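Cellule Ondex

La cellule Ondex est un poste de manipulation robotisé conçu par la société Schwaiger et exploité dans l'atelier de Flernum. Elle se compose d'un bras articulé à six axes, d'une pince parallèle à deux doigts, d'une armoire de commande et d'une zone de travail délimitée au sol par un marquage jaune. Elle est accompagnée d'un modèle numérique, sur lequel sont préparées la plupart des opérations de réglage et de maintenance avant leur exécution sur la machine.

Historique

La première version de la cellule était destinée au tri de pièces moulées de petite taille. La pince d'origine, à commande pneumatique, a été remplacée par un modèle électrique lors d'une refonte menée avec le bureau d'études Stirkeck. Cette refonte a également introduit le modèle numérique, mis en service au mois de septembre, ainsi qu'un nouveau carnet d'entretien commun aux deux environnements.

Mise en place

L'installation débute par le traçage de la zone de travail. Les bandes jaunes sont posées avant la fixation définitive du socle, puis leurs angles sont relevés et reportés dans le modèle. Le repère de travail est défini à partir de l'un de ces angles, selon la méthode dite des 3 points : l'origine, un point sur la bande longitudinale et un point sur la bande transversale.

Le repère de l'outil est établi dans un second temps. L'opérateur déclare la masse de la pince, la position de son centre de gravité et le point de référence situé entre les doigts. Une erreur sur cette dernière valeur se traduit par un décalage qui varie avec l'orientation du poignet, ce qui la distingue d'une erreur de repère de travail, dont l'effet reste constant.

Contrôle de la pince

Le contrôle s'effectue à vide, les doigts écartés. Il porte sur la symétrie de l'ouverture, l'état des patins intérieurs et l'alignement de leurs extrémités. Dans le modèle numérique, la pince est observée au-dessus du sol de la zone, sans pièce entre les doigts, ce qui permet de comparer la géométrie déclarée avec les relevés de l'atelier.

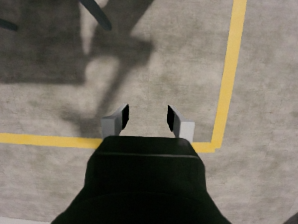

Vue de simulation : pince ouverte à vide, patins noirs en regard, près d'un angle du marquage jaune.

Les écarts constatés entre le modèle et la machine sont consignés dans le carnet d'entretien. Lorsque l'un des patins présente une usure supérieure à la tolérance, les deux sont remplacés simultanément. Le remplacement se fait hors tension, bras en position de repli – la consignation de l'armoire de commande est obligatoire. Les vis de fixation sont neuves à chaque intervention et serrées en croix.

Après remontage, la pince effectue 32 cycles d'ouverture et de fermeture à vitesse réduite. La course mesurée est comparée à la valeur nominale de 56 mm. En cas d'écart, la prise d'origine du moteur est reprise avant toute nouvelle mesure.

Entretien périodique

Le guidage des doigts est nettoyé et graissé tous les 1 000 cycles pendant la période de rodage, puis selon l'intervalle fixé par l'exploitant. Le nettoyage se fait au chiffon non pelucheux, l'air comprimé étant proscrit à proximité des joints. Les câbles du poignet sont examinés à la même occasion, en particulier au passage des axes 5 et 6.

Le marquage au sol fait l'objet d'une vérification distincte. Une bande décollée ou déplacée n'affecte pas directement le mouvement du bras, mais elle fausse les contrôles visuels et peut conduire à un nouveau relevé erroné du repère. Toute bande reposée entraîne donc une mise à jour du modèle numérique.

Limites du modèle numérique

Le modèle reproduit la géométrie de la cellule et l'éclairage général de la zone. Il ne tient compte ni du jeu mécanique des doigts ni de l'échauffement du moteur. Les efforts de serrage y sont calculés à partir d'un coefficient de frottement unique, et les valeurs obtenues doivent être confirmées sur la machine avant la reprise de la production.

Voir aussi

Pince parallèle
Repère outil
Consignation électrique
Jumeau numérique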